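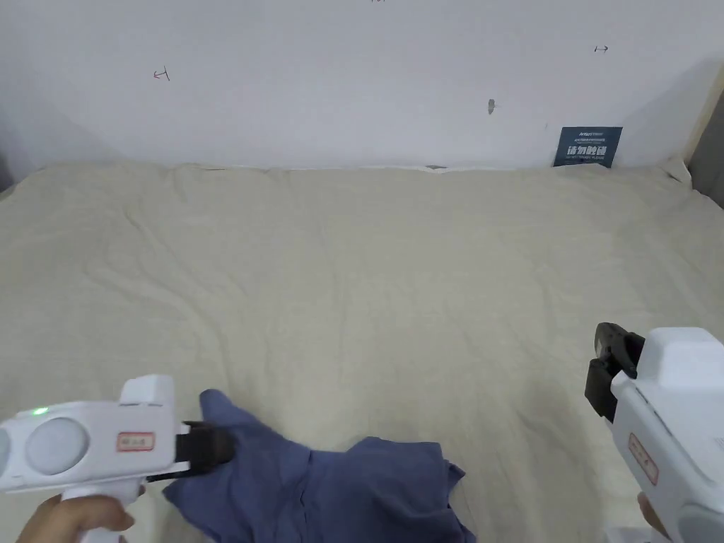
Figure 1. Left jaws on the cloth, right jaws open over the sheet.

My part of Stitimell was the software that finds the moment a gripper grabs something. I figured it would take a weekend -- it ate most of my semester!

My first version (I called it Trotero) only looked at jaw width. If the jaws stopped closing early, it said "grasp." Great on a sponge, terrible on thin fabric, where the jaws close almost all the way whether they've got cloth or not. On my test set of 60 clips it missed 29 grasps, so I started over.

Version 2 adds a small image check around the jaw tips. It compares 3 frames before and after the jaws stop moving and looks for the fabric getting pulled along. I also had to run each hand separately, because my old code had one shared "holding" flag and got really confused when one gripper was busy and the other was just waiting. Embarrassing bug, easy fix.

Wrinkled sheets still fool it sometimes, mainly when the creases shift near the jaws. I'd like to try a cloth mask next, and the timestamp code needs a cleanup before anyone else has to read it.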